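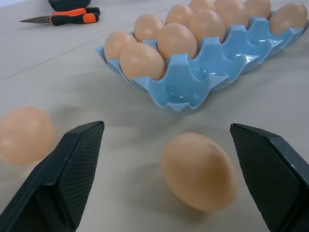
A brown egg lying on its side on a light grey tabletop.

What Is a Food Bank?

Have you ever taken a tin of beans or a packet of pasta into school for the harvest collection, and wondered where it all goes once the boxes have been carried out of the hall? Quite a lot of it goes to a food bank, and today we're going to follow it there!

A food bank is a bit like a shop, only there isn't a till and you don't pay for anything. It is run by a charity (a group of people who work together to help others), and it gives food to families who haven't got enough money for their shopping just now. That can happen to anyone. Perhaps Mum's job has stopped, or the heating bill was much bigger than expected, as bills often are in February.

The food bank in Bridwood gives out more than 1000 bags of food in a year. Ona Adomaitis looks after the shelves there, and when your tin arrives she checks the date on it, because the food with the nearest date has to go out first. Then it is weighed and put with the other tins. A family of 4 gets a bigger box than somebody living alone, which seems only fair, doesn't it?

Would you like to help? Ask a grown-up to look at your food bank's list before you choose something. Most of them are very glad of tinned fruit, rice, long-life milk and toothpaste (yes, toothpaste, even though you can't have it for tea!). Children at Tiltitz Primary saved up their pennies as well, and bought 105 jars of jam between them.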